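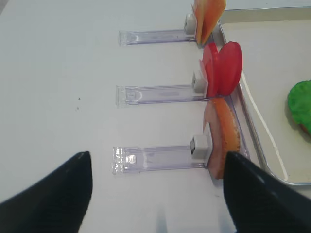

Setting Up a Pick Station for Soft Food Pieces: Layout, Grip Limits and Hygiene Rules

This guide covers the bench rules we follow when a two-finger gripper has to pick thin, soft pieces out of slotted holders and set them down on a tray. It applies to the small arm stations at Lornthorpe and to the portable bench. It does not apply to suction tools or to the conveyor line, which have their own sheet.

Read the whole page before you power the arm. Steps marked "hold point" need a second person to check your work.

Before you start

You will need the station log, the current risk assessment, a force gauge with a flat pad, food-grade wipes, a cleaner approved for the surface you are using, and a spare set of fingers. Practice pieces and real food are never used in the same session. If you switch from one to the other, do the full clean in step 5 first.

Check that the risk assessment names the gripper that is fitted today. A finger change counts as a change of tool, and a change of tool means a new assessment. Eirini Margaritis keeps the master copies and can tell you which revision is in force.

Step 1. Lay out the holders

Place the holders parallel to each other, with the clip ends facing the tray. All clip ends should fall on the same line, so that one approach height and one wrist angle can serve every slot. Leave enough space between neighboring holders for the open fingers to come down without touching either one. With the Nondico fingers that means at least 6 cm from center to center.

Do not tape holders to the table. Tape edges collect residue and are hard to clean. Use the low-profile stops, or a fixture plate if the program runs longer than a shift.

Clear plastic holders are allowed, but they give weak edges under overhead light and can throw off depth readings. Teach the approach from the clip or from a marker on the table, and turn the nearest lamp down if you see glare in the wrist camera.

Step 2. Place the tray

The tray goes on the far side of the clips from the holder bodies, with its long side parallel to the line of clips. The arm should never carry a piece back over a loaded holder. Anything that drips or drops will then land on open table or in the tray.

Metal trays with a raised rim need a clearance move. Set the travel height at least 9 cm above the rim and lower straight down at the release point. Do not cut the corner to save cycle time.

Step 3. Set the grip force

Start at the lowest force the controller accepts and work up. Close on the gauge first, then on a sacrificial piece. For thin slices held on edge, the working limit at our stations is 6 newtons. If a piece slips at that limit, change the finger pads or the contact point. Do not raise the force.

Record these values in the log:
Closing force, as measured on the gauge
Finger opening at approach
Finger opening at contact
Pad type and the date it was fitted

Overlapping pieces in one clip are treated as a separate item type with their own contact width. Do not run them on the single-slice program.

Step 4. Set the speed (hold point)

First runs are made in reduced-speed mode with one hand on the enabling device. Run the complete path empty, then with one piece, then with all slots filled. The second person watches the finger tips and the clips, and the operator watches the arm. Both sign the log before the speed is raised.

Low speed does not replace the contact assessment. Fingers that taper to a point put a small force on a small area, and this matters more to a hand than the payload does. If people will reach into the cell while the arm is live, the tips have to be measured or covered. Lingyun Lei runs the measurement and needs notice.

Step 5. Clean

Wipe fingers, clips, holders, tray and table, in that order, using a new wipe for each. Let the cleaner stand for the time on its label, then rinse. Check the table under a low side light for specks and crumbs. Take removable pads off and wash them separately - residue under a pad is the fault we find most often at inspection.

Fingers are cleaned every 18 picks with food and at the end of every session with practice pieces.

Common faults

Piece tilts on lift: contact point is too low. Raise it in small steps.
Clip lifts with the piece: the retreat is angled. Make it vertical until the piece is clear.
Piece sticks to a finger at release: open fully, wait, then retreat. Check the pads for wear.

Logs are kept for 13 months in the Verbruggen cabinet next to the Flostitz bench. Send corrections to this page to Eirini.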